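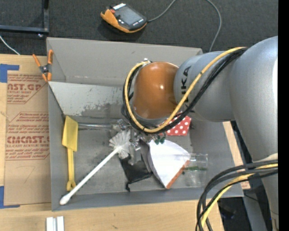
A KUKA arm over a gray bin. By Hanna Levchenko, 25 Jun 2021

162 shares | 12 comments

My word processor asked me last week whether I was sure I wanted to quit. I had just saved. I had been staring at the word "quit" in the menu for a full second before I clicked it. I was as sure as I have been about most of the large decisions in my life, and a good deal surer than I was about the couch.

I have come to believe that the confirmation dialog is the laziest object in software. It gets added late in the project, when somebody notices that a button can do damage and there's no time left to make the damage reversible. So the programmer puts up a little box, and the box moves the blame. You clicked OK, it's on you now.

In February I helped move a small office off Fornitz, an inventory program that had been running there since before half the staff could drive. Fornitz confirmed everything. It asked if you wanted to print. It asked if you wanted to close the window that said printing was done. The bookkeeper could clear four of these boxes without looking up from her sandwich, and one afternoon she cleared the fifth, which said "Remove all records from this view?" with the same gray OK in the same place. There went 2000 part numbers. We got them back from a backup, minus 71 that had been typed in that morning.

The consultant wrote this up as user error. I'd like to know which user. She had been trained by that program, every working day for years, to hit Enter when a box appeared. She had learned it perfectly.

The fix isn't new or clever. It's called undo. Let people do the thing, tell them in one quiet line that it's done, and keep the old version somewhere for a while. Fovness, the note-taking app I use at home, works this way. I have deleted the same grocery list three times this month and my blood pressure hasn't moved.

I'll grant there are actions you can't take back. An email that has left the building has left the building. Wiping a disk should involve some ceremony, and I don't mind typing the name of the disk to prove I'm awake. But then please write the box like a person would. "Are you sure?" tells me nothing. "Erase the disk Sinaga and everything on it" on the button itself tells me what I'm about to do, and I might even read it.

Programmers tell me undo is hard. It is. I've written one, it had bugs, and I complained the entire time. A message box is one line of code, and I understand the appeal. I also understand the appeal of shoving the laundry under the bed.

Share this | 12 comments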